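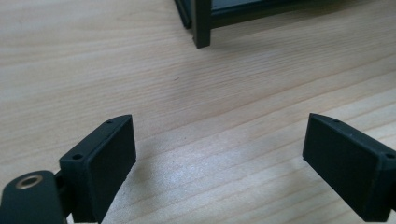 Pads first, always pads, Lesia Holovko told me before I'd even set my coffee down, and if they've gone shiny you can forget about calibrating anything. So we started with pads!

I'd come to the Skirasby workshop on a Tuesday to learn how they look after the Kivi, their hand-held gripper, and I had pictured something with a lot more oil in it. Mostly it's wiping. Lesia goes over each black inner face with a barely damp cloth, then tips the tool toward the window to see if the texture is still there (she swaps pads in pairs, even when one looks fine).

Next come the screws. You get two little round holes showing on top of each finger, and I was all set to crank down hard until she took the driver away from me. It's the brass insert in the body she worries about most. Overtighten near one of those and it can spin loose in the plastic, and then you've lost your afternoon. She has lost a few.

Then you check the closing. She held the tool low over the bare tabletop, fingers wide open, and had me squeeze slowly while she watched the pads come together. Mine met a hair crooked, so back off a quarter turn, nudge, squeeze again. We were at it for 40 minutes, and I loved every one of them.

Florian Eberhard keeps the log, a paper one, and he wrote my name next to the left finger. Next check is in April.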